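Automation in Room Turnover: What Changes for Our Staff

Over the past year I have been asked by colleagues at other properties to set out how Hellivholm is approaching the automation of room turnover, and what the change means for the people who perform that work at present. The views that follow are my own and do not represent a formal position of the company.

Our Sonville property employs 60 room attendants. In October the operations group began rehearsing a two-armed robot in simulation, using a small grey tiled room with a cabinet, a few drawers and a handful of loose items. Work of this kind is carried out on a computer well before any equipment is considered for a guest floor.
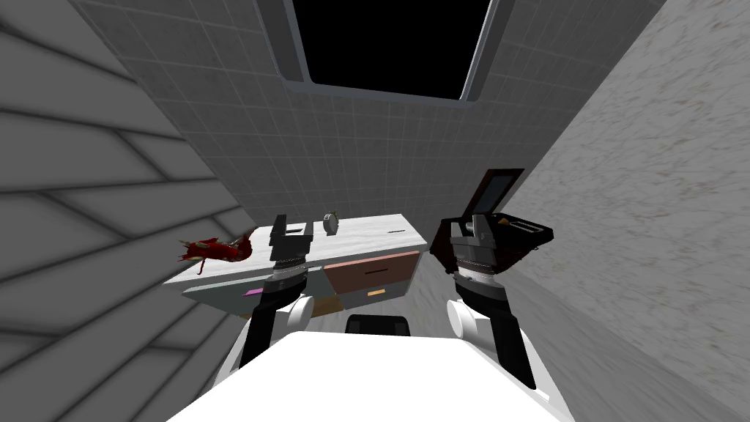

L. Tshabalala

The tasks under review are modest ones. They concern the handling of small belongings and containers, and the use of drawers of different colours and handle types. An experienced attendant completes such tasks while thinking about the next room. For the software, each is a separate skill, and our supplier, Flaltano, logged 2,096 attempts before it was prepared to discuss results with us.

It was agreed at the outset that attendants would take part in the review of those attempts. Groups of staff have been released from the floor to watch the recordings and comment on them. Their remarks have been practical. They asked why an arm would approach a drawer from a particular side, and whether a guest's case should be handled at all when its lid is open. Our existing policy is that it should not, and the task list has since been amended.

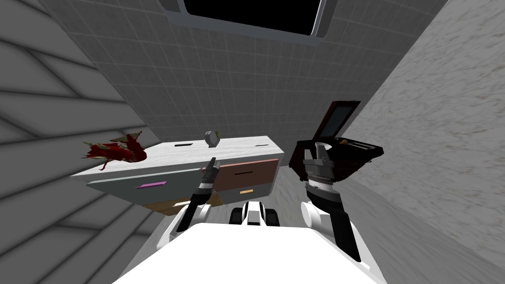
I would note that this reviewing is skilled labour and should be paid accordingly. Under the present arrangement, staff receive the supervisor's rate for time spent on it, in blocks of 30 minutes. Some have asked to do more. Others have said plainly that they prefer the floor, and their rosters have been left as they were.

The greater concern, raised at every meeting, is hours. Management has given a written undertaking that no attendant's hours will be reduced during the trial period. What follows the trial has not been settled, and I do not think it would be fair to suggest otherwise. My recommendation is that any savings be directed first to the heavy work – mattress turning, linen carts, bathroom floors – where most of our injury claims arise.

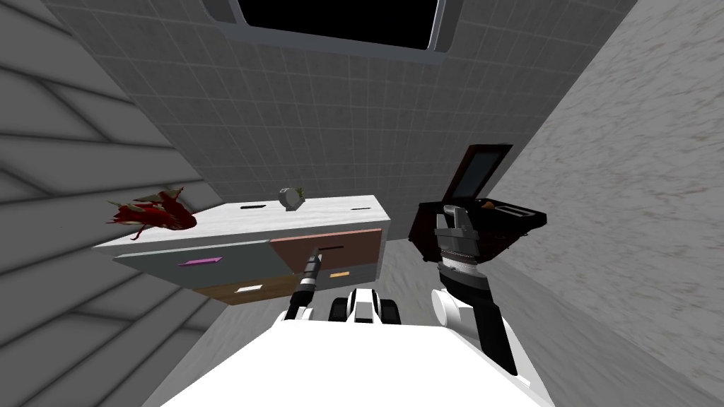

There is also the matter of pace. A simulated room can be reset at once and the same task attempted again, whereas an attendant has one opportunity before the guest returns. Targets drawn from the first should not be applied to the second, and I have asked that this be recorded in the rostering guidelines.

A further series of around 1,000 attempts is planned, with a revised list of tasks drawn up by the attendants themselves. Staff who wish to join the review groups may leave their names with the housekeeping office.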